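Afternoon at the Stiltora open house

I got there by 2 and went straight to the room where people teach the robots housework. It's all hand-held grippers with marker cubes on them, one per hand, and a striped shirt to practice on!

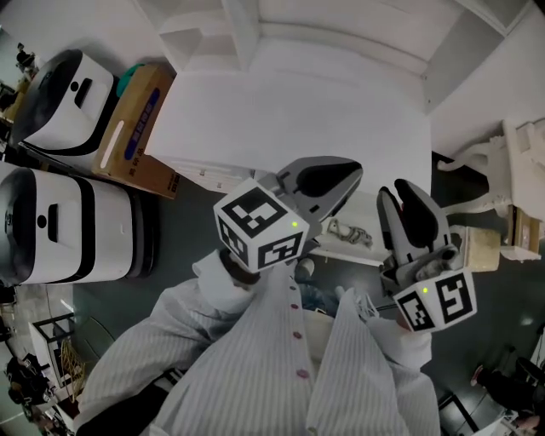

What the crew thinks

Branwen Mostyn told me she used to fold 74 shirts a shift (her poor wrists). Now she's paid to show how it's done, and she likes the slower pace.

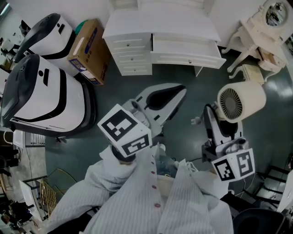

Gwilym Jarman wasn't so sure, and wanted to know who gets the folding jobs once the teaching is finished.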